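How to Plan a Small Living Room Before You Buy a Single Thing

I've moved four times in the last eleven years, and every one of those living rooms was smaller than it looked in the listing. The one we have now, in Fodcombe, is the smallest of the lot and also the one I like best, mostly because I finally stopped shopping first and measuring later. A few readers asked me to write down how I planned it, so grab a tape measure and a pencil and let's go.

What you need

A tape measure (a metal one, the fabric kind stretches), graph paper, a roll of painter's tape, a stack of old newspapers and one free afternoon. You can use an app if you like. I tried two and went back to paper both times.

Step 1: Measure the room, then measure it again

Go around the walls clockwise and write down every length as you go, including the bits between the door frame and the corner. Then do window sills: height from the floor, width, and how far they stick out. Mark radiators, outlets, light switches and which way each door swings. I forgot the door swing in our second place and we lived with a bookcase that took a knock every time somebody came in!

Measure the room at floor level and again at waist height. Old walls lean. Ours is almost an inch narrower at the top of the baseboard than it is up by the switch, and that inch matters if you're trying to slide a cabinet between two walls.

Step 2: Draw it to scale

One square for every six inches works nicely on ordinary graph paper. Draw the empty room in pen and everything else in pencil. Then cut your furniture out of colored paper at the same scale so you can push it around. I keep mine in an envelope taped to the back of the plan, and yes, I still get them out some evenings.
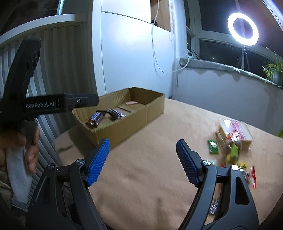
Put the biggest piece down first. For most people it's the sofa. Try it on every wall, even the ones that seem silly, and try it floating in the middle with its back to the door. I was dead set on having ours under the window until I saw on paper that it left a useless strip behind the armchair, too narrow for a lamp and too wide to ignore.

Step 3: Draw the walking lines

Take a different color and draw the routes people really use: door to sofa, sofa to kitchen, sofa to window. You want about 30 inches for a main path and you can squeeze down to 18 between the sofa and a coffee table. If a line has to wiggle around a chair, move the chair.

Step 4: Tape it out on the floor

This is my favorite part. Mark the outline of each big piece with painter's tape, then lay newspaper inside the outline so your eye reads it as solid. Leave it down for a couple of days and live around it. Carry a laundry basket through. Open the windows. Sit on the floor where the sofa is going to be and look at what you'd be looking at.

We had the Hunda sofa picked out and very nearly paid for. Two days of stepping over its corner in newspaper form and I went for the Vanell two-seater instead, with a footstool that tucks under the side table. Best swap I made in the whole project.
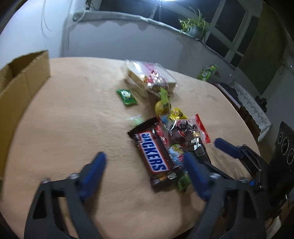
Step 5: Think up the walls

Once the floor is settled, tape up the walls as well – shelves, pictures, the TV if you have one. In a small room I like one tall thing that goes nearly to the ceiling and everything else kept below shoulder height. Ours is a Grajales open shelf in pale oak. It holds the books, the router and a basket of chargers I don't want to talk about.

Hang curtains as close to the ceiling as you can and let them run past the window on both sides. You get more daylight and the window looks a size bigger.

Step 6: Plan the lamps before the rug

Three lamps at different heights will do more for the room than one bright ceiling fixture. Mark them on the plan with a circle and check each one against your outlets. If the cord has to cross a walking line, find another spot. The rug comes after that, and it should be big enough for the front legs of every seat to stand on it.

Step 7: Set the budget last

I know, everybody says to do it first. I do it once I have the list, because then I'm pricing real things. I gave myself $3000 for the room and spent $2177, and the leftover went on having the footstool re-covered in a green wool I'd been eyeing since May. Write the price next to each piece on the plan, buy the biggest one first, and wait until it's in the room before you order the next.

If your room has a sloping ceiling or a fireplace stuck in a corner, the same steps work, you'll just go through more tape. I'm doing our hallway next, and the newspaper is already down.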